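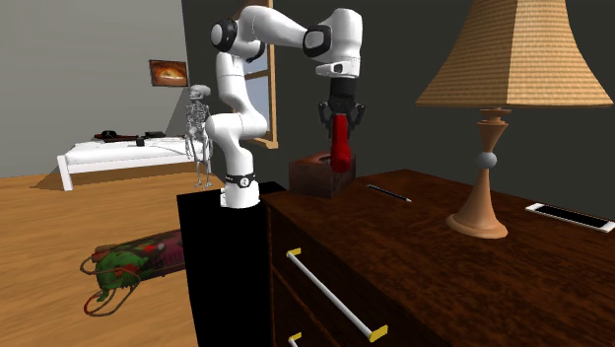 **drawer_goblin** wrote:

Back from the open day at Zillolari and my feet hurt, but I'm so glad I went! They had the big hall set up with simulator stations, and the bedroom demo was the one I kept coming back to. It's all rendered, but they've filled the room like somebody lives in it — bed, lamp, phone on the dresser, even a skeleton standing by the bed. The arm was working a red object at the little wooden box when I grabbed my screenshot, fingers clamped right on it. The presenter said they ran 3,000 simulated attempts on that one task before anyone touched hardware. I hung around that screen way too long and missed the free lunch.

**mk_torque** wrote:

Was the lunch any good last year? Asking for next time.

On the demo, I'm going to be the grump. Sim is sim. The contact between fingers and object is where it all falls apart, and a box with straight walls is about as friendly as it gets. Did they show the same task on a real arm?

**drawer_goblin** wrote:

They did, in the side room after 2, but you had to sign up at the door and I didn't know that. A guy in line told me it was slower but it worked most of the time. So, secondhand, take it for what it's worth.

**pallet_jackie** wrote:

I got into the side room! It was fine. Slower, yes, and they had to reset it a couple of times while I was in there. The Verschueren people were in the row ahead of me asking about cycle times and got a pretty vague answer.

What I liked in the sim was the clutter. There's a pencil lying right next to the box and a lamp with a huge shade on the same dresser, so the arm has stuff to stay clear of. Most demos I've sat through use a bare table.

**mk_torque** wrote:

Okay, clutter is good, I'll give you that. But is the layout random every run or did somebody arrange it once and leave it? Big difference. Junstead showed something similar last November and it was the same layout every single time. Move the cup over a little and it fell apart.

**pallet_jackie** wrote:

They said shuffled. I only watched a few runs and the stuff did move, for what that's worth. I don't think Junstead is a fair comparison, they were up front about it being a fixed setup.

**mk_torque** wrote:

They were up front about it when somebody asked — I was the somebody.

**lomitz_line4** wrote:

We looked at this kind of thing at Lomitz for bin loading. Ended up with 872 usable sim runs out of nearly 2,000, and the rest got tossed for dumb physics stuff, parts sinking through walls and so on. Did they say how many of the 3,000 were thrown out?

**drawer_goblin** wrote:

Didn't come up while I was there, and now I wish I'd asked! They gave out an email address for follow-up questions. I'll write to them tonight and post whatever they send back.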